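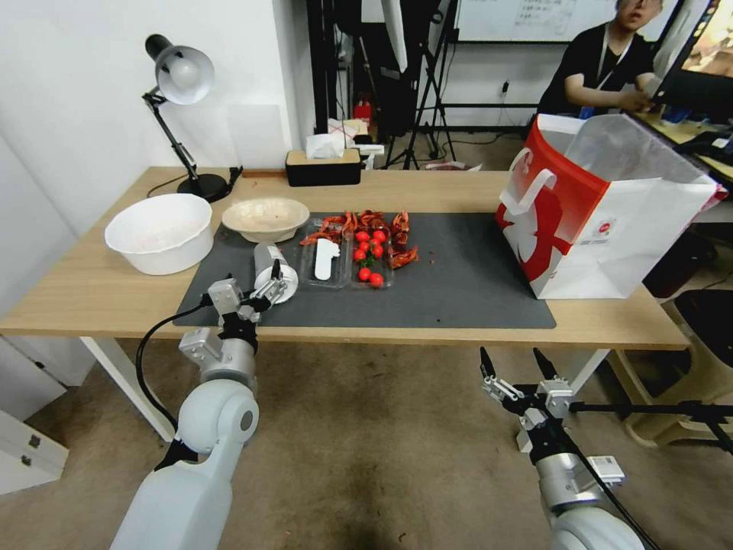 Most recipes still tell you how long a dish takes, and most of them are wrong. I think recipe writers should stop printing a single total time and start printing the work separately from the waiting.

A stew listed at 3 hours may need twenty minutes of attention. A stir-fry listed at fifteen minutes needs every one of those minutes, plus the chopping, which the writer has left out by asking for vegetables "already sliced." Someone choosing dinner at 6 in the evening can't tell these two apart from the number at the top of the page.

The chopping is the worst of it. Angus Tipoki, who taught the evening cooking class I took in Filinell, made us time ourselves on one onion, two carrots and a handful of tomatoes. The fastest person in the room took 8 minutes. The cookbook we were working from allowed none, because its clock started when the oil went into the pan.

Washing up never appears either. A recipe that uses four bowls and a blender costs more than one that uses a single pot, and the cook pays for it after the meal, when everyone is tired. I would like to see that on the page too. A line such as "two pots, one board" would do.

Some writers argue that home cooks vary too much for exact times to mean anything. That is true of the chopping. It isn't true of the oven, and it is no excuse for leaving the chopping out. Give a slow cook's time and let quick cooks be pleased.

Last January I went through an old community cookbook from Plikesex. It has 79 recipes and almost no times at all. It says things like "start this before you do the laundry." I have cooked from it all year, and dinner has been late less often than it was with the newer books on my shelf.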